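# Veststead Family Saturdays: Questions and Answers

Updated 20 June 2021

**Who can come?**

Children from four to 12 years, together with one adult. Brothers and sisters who are younger can come also, but the activities are not made for them.

**Where do we meet?**

In the Hubmann building, 453 Mill Street. Please use the side door, next to the bicycle racks. The front door is closed on weekends.

**How many children can take part?**

We have 32 places in each session. In February we had to send several families home, and we were sorry for it, so please register before you come.

**What does it cost?**

Six dollars for each child. Adults do not pay. If this price is difficult for your family, write to Teodor Forsberg and he will arrange a free place. You do not need to explain the reason.

**What will the children do?**

The morning group has crafts and board games. The afternoon group goes to the Cirkine playground, which is a walk of almost 300 yards. When it rains, both groups stay inside and Bent Bjarnason reads stories.

**Can I leave my child and go shopping?**

For children under eight, an adult must stay in the building. Older children can stay alone if you leave us a phone number.

**Is there food?**

We offer water and apples. Please bring your own lunch, and please no nuts.
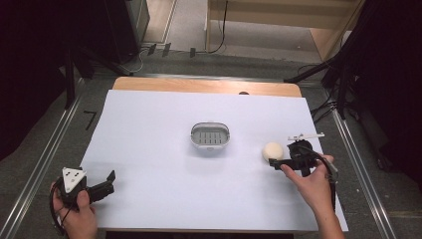
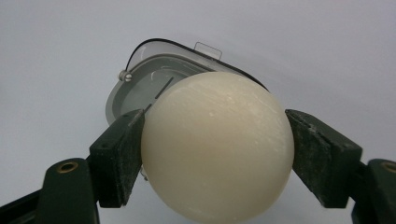 **How do I cancel my place?**

Send us an email before Friday at noon. We return the full price, and the place goes to the next family on the waiting list.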